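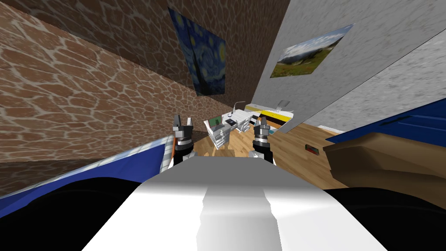

Talk notes, Lindside robotics club, Saturday, January 30, 2021. Slot is short, dont read these out. Start with why we went to simulation this year: no room access, one real arm, too many students. So everyone got the sim at home instead. Team Jistau built the rooms, the rest of us wrote the control code. Point at the two grippers, both open, nothing in them yet. Ask the audience which one should go for the dark red block on the floor. Most will say right, it's nearer. Good, that's the rule we started with too. Then say why it wasn't enough.

Problem 1, reach. Arm thinks it can get there, elbow says no. We only checked the hand position at first. Cost us most of January.

Problem 2, both arms want the same thing. First version had no turn taking at all. Fix = one arm asks, other arm waits. Dumb but it works. Clesen's team did it smarter with a shared queue, mention them, they're in the second row probaly.

Problem 3, textures. Stone wall, speckled wall, paintings, stripes on the counter. Students asked why bother. Answer: the plain gray room was too easy, the detector learned "anything not gray is a target". Busy room, better detector. SLOW DOWN here, people always want to write this bit down.

Numbers slide. 3,000 tries total, 1,000 in the plain room, rest in the busy one. 900 good grasps overall. Yes that's low. Say it before somebody asks. We counted a drop as a fail even if the lift was clean.

Skip the Demirtaş planner slide if past the halfway mark. If not skipping: one sentence, it plans the whole path first, ours plans as it goes.

What the students would change: log everything from day one, name files properly, save the random seed (!!). Three teams couldn't repeat there own best run.

Next term: same code on the real arm. Only one arm so the waiting code gets turned off.

Questions. Repeat each one into the mic. Leave the repo link up on the last slide till the next speaker plugs in.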